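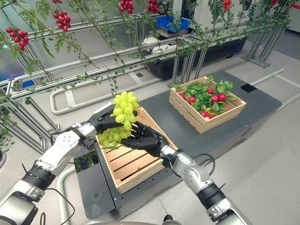

Grapes held over a wooden crate, with radishes and cherry tomatoes on the vine nearby.

Fresh Food Should Be Sold by Weight
By Siu-ming Mak
8/29/20

The town council will soon decide whether to renew the rules under which the Briltley covered market operates. Most of the public comment so far has concerned parking and the hours of the east gate. Both are proper subjects for debate. This essay concerns a third, which takes up a single paragraph of the draft and has drawn almost no attention: the proposal to let stallholders sell fruit and vegetables in fixed packs, with no duty to offer the same goods loose.

The present rule is simple. Any fresh produce offered for sale must be available by weight, in whatever amount the customer asks for, and the price per pound must be shown on a card facing the aisle. A stallholder may also offer bags or trays, and many do. What a stallholder may not do is offer only bags or trays. The draft would strike the words "in whatever amount the customer asks for" and leave the rest to the judgment of each trader.

I believe the words should stay.

The case for change deserves a fair hearing. Packing ahead of time shortens the line. It allows one person to run a stall that now needs two on a busy morning. It reduces handling, which matters with soft fruit, and it spares the trader the customer who picks through the whole display and leaves with a lemon. Several stallholders made these points at the public session in the library, and made them well. One of them, who sells under the name Ekinci and has held the same corner pitch for 20 years, told the session that weighing out small orders costs her more in time than she earns on them. I have no reason to doubt her.

It is also true that the market faces competition it did not face when the rule was written. The Futus store on the bypass sells nearly all its produce in packs, and sells it cheaply. A trader who looks across at that store and asks why the same freedom is denied to him is asking a reasonable question.

The answer lies in who uses the market and for what. Of the 503 households that returned the council's spring survey, a large share described themselves as one person or two. A household of one does not need a two-pound bag of carrots. It needs three carrots, and perhaps a fourth if the soup is to last until the next day. When the smallest amount on sale is larger than the amount required, the buyer has two choices: to pay for food that will be thrown away, or to go without. Older residents, who shop often and carry little, meet this choice more than anyone.

Waste is usually discussed as a failing of the household. Families are told to plan meals, to label the freezer and to make stock from the ends of things. The advice is sound as far as it goes. Yet much of what spoils in a kitchen was surplus before it left the shop. A person who could have bought one handful of parsley was made to buy a bunch the size of a bouquet, and no amount of planning will finish it. Selling by weight deals with that at the point where it begins.

There is a further matter of plain price. A customer can compare two figures in dollars per pound at a glance. Comparing a tray of one size at one stall with a bag of another size at the next requires arithmetic that few of us do well while holding an umbrella. The draft keeps the unit price card, and I am glad of it. But a card is of limited use if the goods cannot be bought in the unit it names. In a market where every stall will sell a single pound, or half of one, the price on the card is the price paid.

I would add a word about quality, a point on which I expect to be contradicted. Loose produce can be turned over. The soft side of a peach is found before it is paid for, and the trader who knows it will be found takes care to sell the fruit a day sooner or mark it down. Packed produce may be every bit as good. The buyer must take more of it on trust, and the weakest items have a way of settling at the bottom.

None of this means the rule should stand exactly as it is. The stallholders' complaint about very small orders could be met by setting a minimum sale, either one whole item or four ounces, whichever is less trouble to serve. The complaint about soft fruit could be met by letting berries be sold in small baskets only, as most customers prefer already. The council might also look at the scales. The current bylaw calls for a type that is slow to read and costly to repair, and permission to use a modern certified scale would shorten the line more than any change in packing.

The example of Ekari is worth the council's attention. The market there dropped a similar rule and, after 29 weeks, brought it back in a gentler form, with a minimum sale and an exemption for berries. Its traders were divided on the first decision and largely content with the second. Our two towns differ in size, and I do not claim that what suited one must suit the other. I do suggest that the clerk write to Ekari before the vote and ask for the figures.

Residents have 30 days from the publication of the draft in which to comment. Comments may be left in writing at the council office or at the market superintendent's window, and need not be long. The paragraph in question is on the fourth page, under "Display and Sale," between the section on awnings and the section on dogs. Those who buy their vegetables a few at a time, and would like to go on doing so, should read it and say so before the period closes.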